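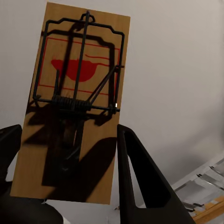
Trampa de madera con el ratón rojo impreso

Foro > Compras por internet > Reclamaciones y devoluciones

Tema: Funidex me devolvió el dinero después de darlo por perdido (os cuento cómo)

marusela_78
¡Buenas a todos! Vengo contentísima y con ganas de contarlo por si a alguien le sirve. Compré en la tienda Zemau, dentro de Funidex, una lámpara de pie y dos apliques, 1,702 pesos con el envío. El transportista (Weter) puso "entregado" y aquí no llegó nada. Llamé a Weter y me dijeron que el paquete había vuelto al almacén del vendedor. Zemau, que no, que ellos no tenían nada. Y así 40 días, ¡de uno a otro!
Al final pedí a Weter el comprobante de entrega por escrito, lo adjunté a la disputa y en seis días tenía el reembolso completo. ¡Completo, con el envío y todo!

rulo.delvalle
Enhorabuena, pero yo no lo vendería tan fácil. A mí Weter me contestó que el comprobante solo lo puede pedir el remitente. ¿Cómo lo conseguiste tú?

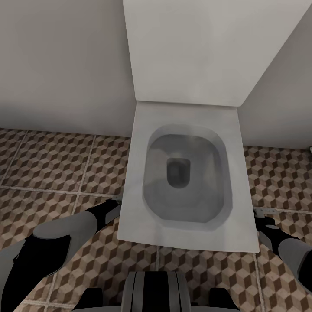

Baño, con la tapa levantada

marusela_78
¡Buena pregunta! A la primera también me dijeron que no. Escribí por el formulario, no por el chat, puse el número de guía y pedí "copia de la prueba de entrega con firma". Me llegó un PDF con una firma que no era la mía ni la de nadie de casa. El chat ni lo intentéis, copian y pegan la misma respuesta siempre.

Otis Thibodeaux
Yo discrepo un poco. Tengo una tienda pequeña en Funidex y a los vendedores también nos pasa: Weter marca "devuelto" y el bulto tarda semanas en aparecer. Puede que Zemau dijera la verdad. Lo de la disputa me parece perfecto, eso sí, para eso está, y cuanto antes se abra, mejor para las dos partes.

rulo.delvalle
Hombre, Otis, pero la clienta pagó a la tienda. Que la tienda se pelee luego con el transportista.
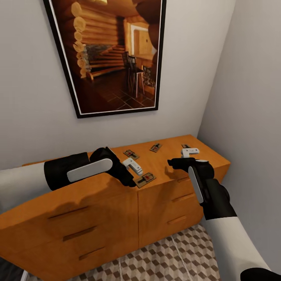

Otis Thibodeaux
De acuerdo en eso, no digo que tenga que esperar ella. Digo que llamarlos estafadores en las reseñas, como he visto por ahí, es pasarse.

marusela_78
Yo no los llamé estafadores, ¿eh? Les puse dos estrellas por no contestar y me quedé tan ancha, jaja.

pintxo_norte
¡Qué bien me viene este hilo! Estoy igual con un pedido de 250 en Iyamu. El plazo para abrir disputa se me acaba en julio, ¿espero a que conteste el vendedor o la abro ya? 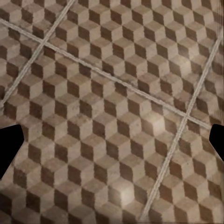 El suelo de cubos

marusela_78
¡Ábrela ya! Si luego aparece el paquete, la cierras y listo. Haz capturas del seguimiento hoy mismo, que a mí me cambiaron el estado dos veces y menos mal que tenía la primera guardada.

rulo.delvalle
Ojo, que Iyamu no es Funidex. Ahí primero tienes que escribir al vendedor desde la página del pedido, o te la rechazan. Hablo por experiencia.

pintxo_norte
Le escribí, pero por correo. Lo repito ahora desde el pedido y abro la disputa en cuanto me deje. ¡Mil gracias a los tres!

marusela_78
¡Suerte! Y pásate a contarnos qué te dicen.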